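Computing Services > Teaching Systems > Inspections > Murgate

MURGATE EXERCISE SERVER: SOFTWARE SAFETY CHECKLIST WITH COMMENTS

Site: Lellunbridge, with the mirror at Vurbridge
Inspection period: August
Inspector: Feng-yi Mok
System owner's response: Chun-hung Yen
Result: Passed with conditions (see Section F)

Scope

This checklist applies to the server that stores, runs and marks programs submitted by students in the introductory programming courses. It covers the block editor, the text editor, the program runner and the marking scripts. It does not cover the course website, which is inspected separately under the general web checklist.

Each item is marked Yes, No, Partly or Not Applicable. A comment is required for every No and every Partly. Comments on other items are at the inspector's discretion. Items carried forward from the previous inspection are marked CF.

Section A. Accounts and access

A1. Every account belongs to a named person or a documented service. Yes.

A2. Accounts of students who have left are closed. Partly. CF.
Comment: Accounts at Lellunbridge are closed by the overnight script. The same script is installed at Vurbridge but is not scheduled. It was started by hand during the inspection and finished without errors. A manual run does not satisfy this item.

A3. Instructors cannot open a student's saved work outside their own course. Yes.

A4. Administrator passwords are kept in the shared vault and in no other place. No.
Comment: One administrator password was found in plain text in the comments at the top of a backup script. The password was changed before the inspection closed. The old version of the script remains in the repository history and should be treated as disclosed.

A5. Sign-in attempts are limited. Yes.
Comment: The account locks after 8 failed attempts. The message shown to the student is clear and does not reveal whether the user name exists.

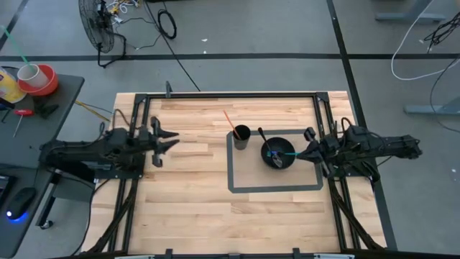
A6. Locked accounts can be reopened by course staff. Yes.
Comment: The procedure is written down and was followed successfully at both sites. The printed copy held at Vurbridge still refers to the old menu name and should be replaced.

Section B. Running student programs

B1. Each program runs in its own container with no network access. Yes.

B2. A program that does not end is stopped by the server. Yes.
Comment: Tested with an empty loop, a loop that prints on every pass, and a maze program that turns left forever at a closed corner. All were stopped after two seconds of processor time, in line with the published limit.

B3. Memory use is capped. Partly.
Comment: The cap is set correctly for programs written in the text editor. Programs generated from blocks are started through an older path, named Baxter in the configuration files, which does not read the same settings. A block program that doubled a list on each pass was able to use far more memory than the policy permits before the operating system ended it. Other students' programs were delayed while this took place.

B4. Output is limited in length. Yes.
Comment: The limit is applied after the output has been collected in full. It would be better to apply it while the program is running. No finding is recorded.

B5. A student's program cannot read the marking scripts or the expected answers. Yes.
Comment: The inspector attempted to open the marking folder by full path, by relative path and through a symbolic link. All attempts were refused.

B6. The Baxter path has a date for removal. No. CF.
Comment: This item was raised at the previous inspection. No plan was available for review. Two block-based exercises, including the maze exercise used in the opening week, still depend on it. 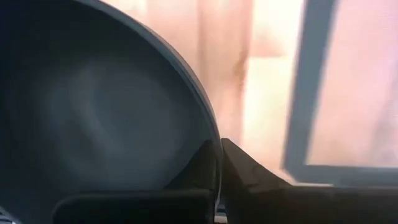 Chun-hung Yen replied that the maze exercise could be moved off the Baxter path before the start of term, but that the second exercise relied on the older timing of the "wait" block and would need its expected results to be worked out again. The reply asked that the item be recorded as open and not as overdue. The request was declined. An item marked CF is overdue by definition, and the policy allows no exception for exercises still in use.

Section C. Marking

C1. The same program submitted twice receives the same mark. Partly.
Comment: A set of 100 stored submissions was marked a second time and the results compared. Differences were found only in exercises that use random numbers. In each such case the marking script did not set a starting value for the random generator. The affected scripts have been listed for the course team.

C2. A correct solution that takes a different approach receives full marks. Yes.
Comment: The maze exercise was checked with a wall-following solution and with one that records the squares already visited. Both were accepted. The marking script tests whether the goal was reached and does not compare the route taken.

C3. A marking failure is reported to staff and is not shown to the student as a zero. Yes.

C4. Marks can be changed only by a person with the grader role, and each change is logged. Yes.
Comment: The log records the old mark, the new mark and the user name. It does not record a reason. Courses that need a reason for appeals are keeping their own notes, and the owner may wish to add a field.

C5. Marking scripts are reviewed by a second person before use. Partly.
Comment: Reviews are recorded for all new scripts. Small corrections made during the term are often committed directly. One such correction reversed a comparison and was found by a student before it was found by staff.

Section D. Backup and recovery

D1. Backups run every night at both sites. Yes.

D2. A restore has been carried out from backup during the past year. Yes.
Comment: The restore was carried out on the test machine. Saved block programs opened correctly. Two instructor accounts came back without their course assignments and had to be corrected by hand.

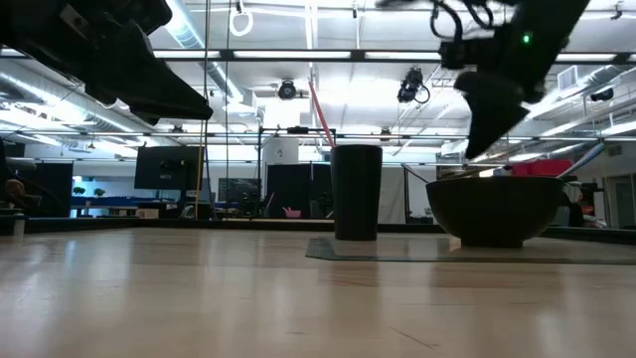 D3. The recovery steps can be followed by someone who did not write them. Partly.
Comment: The steps assume that the reader knows which configuration file takes priority when the Lellunbridge and Vurbridge copies differ. This should be stated in the first paragraph of the document. The database command in the fourth step also uses a flag that was removed in the current release.

D4. Backup copies are encrypted. Yes.

D5. Disk space warnings reach a monitored mailbox. No.
Comment: Warnings from Vurbridge are sent to an address that no longer exists. The address was corrected during the inspection and a test message was received in around an hour. The delay was traced to the mail queue and has been passed to the mail team.

Section E. Updates and dependencies

E1. The operating system is at a supported version. Yes.

E2. Third-party libraries are listed with their versions. Yes.

E3. Libraries with known security faults have been updated or removed. Partly.
Comment: One image library used by the block editor for drawing stage backgrounds is behind the fixed version. The fault concerns file uploads. Uploads are turned off in the current configuration, and the risk is therefore rated low. The update should still be made, as the upload setting can be changed by any administrator.

E4. Changes are tested on the test machine before they are released. Yes.

E5. A release can be withdrawn. Yes.
Comment: Withdrawal was demonstrated at 7:30 a.m., before classes, with no loss of saved work.
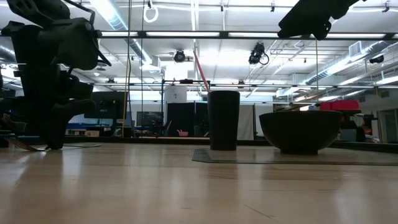 Black robot arm over a wooden tabletop.

Section F. Conditions and required actions

The server may be used for teaching subject to the following conditions.

Before the start of term:
- Schedule the account closing script at Vurbridge (A2).
- Apply the memory cap to programs started through the Baxter path (B3).
- Move the maze exercise to the current runner (B6).
- Update the image library in the block editor (E3).

During the term:
- Set a starting value for the random generator in the listed marking scripts (C1).
- Require a recorded review for corrections as well as for new scripts (C5).
- Revise the recovery document (D3).
- Submit a written plan for removing the Baxter path, including the remaining exercise (B6).

Evidence of completion should be attached to the inspection record under the item number. A statement that the work has been done is not accepted as evidence. For configuration changes, attach the commit reference and the output of the settings report from both sites.

If the memory cap is not in place at the start of term, the block editor must be set to save-only mode until the work is complete. Students will be able to build and store programs but not run them on the server.

Inspected by: Feng-yi Mok
Response received from: Chun-hung Yen
Record held at: Lellunbridge, Teaching Systems office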